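The Second Sweater
By Nele Ruppert

Every knitter I know has finished one sweater. The second one is where we lose people.

I have been thinking about this because my own second sweater has been sitting in a bag since last November, missing a sleeve and most of my goodwill. It is a plain pullover in a color the label called Pear. I bought the yarn after a lunch with wine.

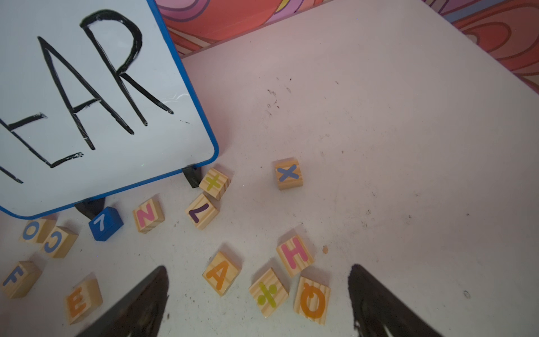
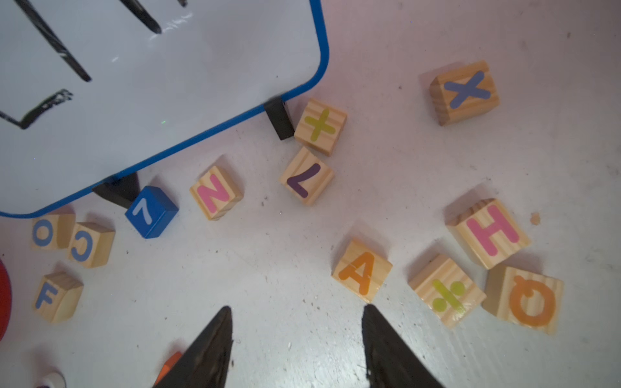
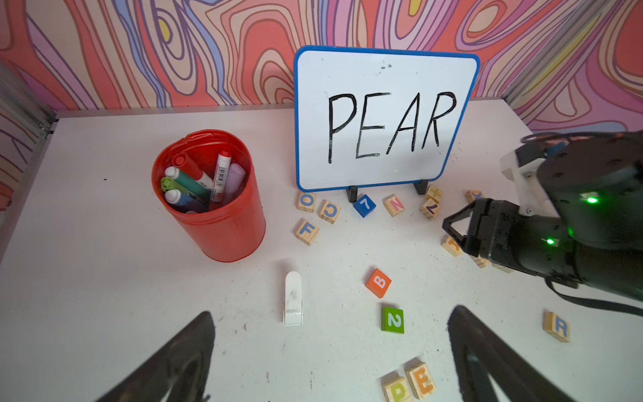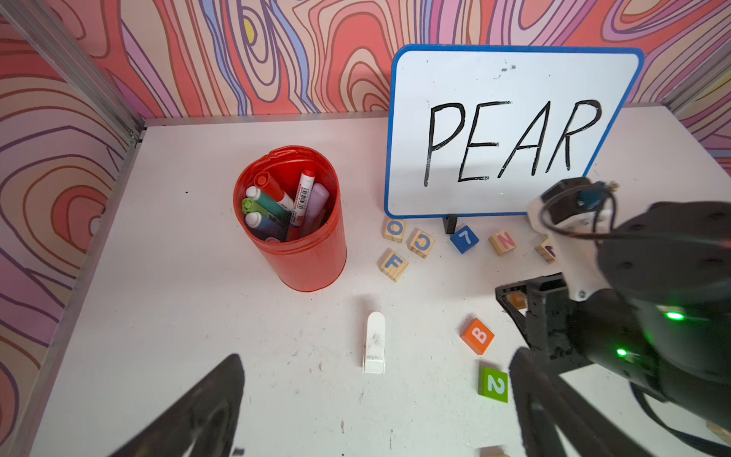 The first sweater gets made on ignorance, an excellent fuel. You don't know that the neckline will be a problem, so you knit toward it whistling. You have heard of gauge in the way you have heard of estate planning. When the thing comes out wide enough for you and a friend, you wear it anyway, to work, and people are kind.

By the second sweater you know things. You know you should swatch, and that you should wash the swatch, and that you will do neither with a clear heart. I knitted a swatch for the pullover, measured it on a flattering part of the rug, and got the number I wanted. Then I cast on before it could change its mind.

Manee Petchrat has taught a sweater class above the Trusdale yarn shop long enough to recognize the type. "They come back with a bag," she told me. "They put the bag on the table and they don't open it." Her cure is to make everyone lay the work flat and say out loud what is wrong with it. Mine took a while. The body was fine, the first sleeve was fine for somebody taller, and the armhole had a pucker I had been calling a design feature.

Sleeves are the real trouble. A body goes by quickly, in big cheerful rounds in front of the television, and you begin to believe you are nearly done. You are at the halfway mark, if that. Then there's a sleeve, a tube of no interest to anyone, and when it is finished your reward is the same tube again. Hatsue Fukuda, who sat next to me, knits both sleeves at once on one long needle. She explained how. I nodded all the way through and went home and knitted one sleeve.

She also counts her stitches, every last one, and keeps the totals in a notebook. One of her sleeves came to 3,117 before the cuff. I asked whether knowing this helped. She said it did when she was at 3,000.

There is the matter of the yarn, too. I had bought 400 grams of Rirora, a wool I still like very much, and by the time I ripped back the too-long sleeve and faced the second one I was short a ball. The shop had Pear in a new dye lot. In the store they matched perfectly. On my porch, in daylight, one of them was more of an apple. Manee's advice was to alternate balls every two rows so the change blends in, and if I had called her before the cuff I would have taken it.

Chanida Wannasri, on the other side of the table, finished hers during the fourth class. It was gray, with a tidy neck and two arms of equal length. She put it on and we all told her how nice it looked, and I think most of us meant it. Then she took out a ball of sock yarn and started on something else, without so much as a week of being unbearable.

As for mine, the second sleeve is past the elbow. The pucker remains. I have bought nothing new in the meantime apart from one cone of lace yarn that was on sale, and I keep it in a separate bag.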